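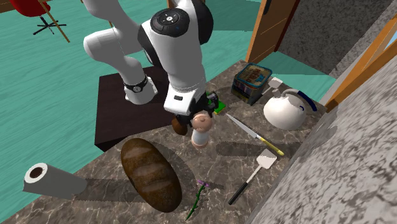
시뮬레이션용 주방 세트 하나 나왔다고 하면 보통은 그냥 넘기는데, 이번 건 좀 붙잡고 써봤습니다. Cesness가 로봇 팔 연습용 가상 주방 패키지 'Talow'를 정식으로 내놨거든요. 베타 때부터 기웃거리던 제품이라 저는 출시 메일 받자마자 바로 내려받았어요(주말이 통째로 날아갔습니다).

Talow가 뭐냐면, 가상 조리대 위에 살림살이를 잔뜩 늘어놓고 로봇 팔한테 집기와 옮기기를 시켜보는 소프트웨어 세트예요. 빵, 후추 그라인더, 식칼, 뒤집개, 주전자, 양철통, 키친타월까지 진짜 남의 집 부엌 같습니다. 기본으로 들어 있는 물건이 60가지이고, 조리대 배치는 11종이 먼저 올라와 있어요. 나머지 배치는 9월에 추가한다고 합니다.

제가 제일 마음에 든 건 물건을 예쁘게 줄 세워놓지 않았다는 점! 예전에 쓰던 세트들은 빈 테이블 한가운데 컵 하나 덩그러니 놓고 "자, 잡아보세요" 하는 식이라 금방 시들해졌거든요. 여기는 대리석 조리대에 식칼이 비스듬히 누워 있고 그 아래 뒤집개가 있고, 후추 그라인더는 하필 그리퍼 바로 앞에 서 있습니다. 뒤쪽의 작은 물건을 집으려면 접근 각도부터 다시 고민해야 해요. 저는 첫날 이것 때문에 그라인더를 몇 번이나 넘어뜨렸는지 모르겠네요.

개발을 이끈 Sławomir Walczak한테 메일로 물어봤더니 답이 꽤 빨리 왔습니다. "정리된 부엌은 저희도 만들어봤는데, 테스트하는 사람들이 하루 만에 지루해하더라고요. 그래서 팀원들이 각자 자기 집 조리대 사진을 찍어 오기로 했습니다." 꽃 한 송이가 왜 조리대에 누워 있느냐고도 물었는데 그건 답이 없었어요, 하하.

설치는 쉬운 편입니다. 설치 파일 받고, 계정 연결하고, 배치 고르면 끝. 제 컴퓨터에서는 첫 화면이 뜰 때까지 약 2분 걸렸고 그다음부터는 훨씬 빨랐어요. 팔 모델은 기본 제공되는 것 중에서 고르는데 저는 흰색 관절형으로 했습니다. 받침대에 올라간 팔이 위에서 굽어 내려오는 구도라 조리대 앞쪽은 여유가 있는데, 오른쪽 뒤 구석에 있는 주전자나 양철통 쪽으로 가면 계획기가 슬슬 버벅거리더라고요. 받침대 위치를 옮기는 메뉴가 있긴 한데 설정 창 안쪽에 꽁꽁 숨어 있어서 한참 찾았어요. 이건 다음 업데이트 때 꼭 밖으로 꺼내줬으면 좋겠습니다.

아쉬운 점도 조금 적어볼게요. 빵은 겉모습은 정말 그럴싸한데 집어보면 돌덩이처럼 딱딱하게 반응합니다. 눌리거나 찌그러지는 느낌이 전혀 없어요. 키친타월도 마찬가지라 풀리지는 않고 통째로 굴러다니기만 합니다. 부드러운 물건 집기를 연습하려는 분이라면 아직은 좀 기다리셔야 할 듯해요. 반대로 식칼이나 뒤집개처럼 길쭉하고 납작한 물건은 기대보다 훨씬 재미있었습니다. 손잡이 쪽을 노리다가 날 쪽이 들리면서 휙 돌아가는데, 그 움직임이 꽤 자연스러워서 혼자 감탄했네요.

같이 써본 Bram Kramer는 저보다 점수가 짭니다. 원래 Sikora 세트를 오래 쓴 친구인데, 기록 내보내기 기능은 그쪽이 아직 낫다고 하더라고요. Talow는 작업 기록을 한 번에 하나씩만 저장할 수 있어서 여러 번 돌리는 사람한텐 확실히 귀찮아요. 그래도 조리대 꾸밈새는 Talow 손을 들어줬습니다. 그림자까지 신경 쓴 게 보인다면서요.

판매는 Cesness 홈페이지와 총판인 Zornley에서 하고 있고, 개인용과 연구실용 2가지 라이선스가 있습니다. 개인용에도 물건은 전부 들어 있는데 조명 바꾸기는 연구실용에서만 된다고 해요. 저는 일단 개인용으로 계속 써볼 생각이고, 그라인더를 안 건드리고 뒤쪽 물건 꺼내기에 성공하면 설정값을 댓글에 올려둘게요. 먼저 성공하신 분 계시면 제발 좀 알려주세요!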